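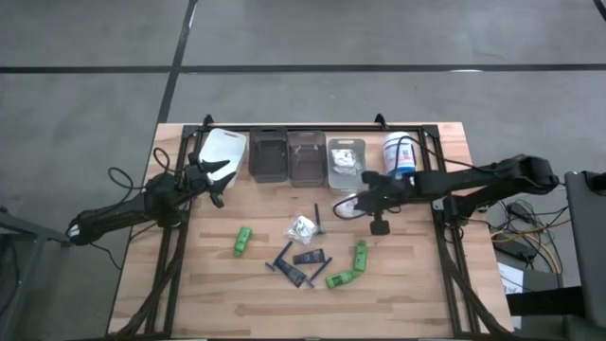 Photo: Ladside Legal Center

LADSIDE LEGAL CENTER SUES CITY OF CILIK OVER WITHHELD PROTEST RECORDS

CILIK — The Ladside Legal Center filed suit in county court this March, asking a judge to order the City of Cilik to release records describing how its police department kept watch on neighborhood groups that organized marches over housing and bus fares.

The center brings the case together with the Farouk Street Tenants Union, whose members have been patient, good-humored and persistent through a very long wait. Their first public records request went in 248 days before the filing. The city has since identified 1036 pages that answer it and has handed over three, two of them almost entirely blacked out.

"These are people who bake for each other's birthdays and who wanted to know why their names might be sitting in a police folder," said Callum Heywood, the center's senior attorney. "They asked politely, they filled in every form, and they asked politely again. We would much rather have settled this over coffee at City Hall, and our door is still open if anyone there would like to walk through it."

The complaint argues that the city relied on a blanket exemption for investigative files without explaining how it applied to any single page. It also asks the court to waive the copying fees.

Roughly 300 residents signed a letter supporting the request, and the center is grateful to every one of them, and to the Pliretti Fund, which is helping with court costs.

Copies of the complaint are available at the center's front desk or by mail on request.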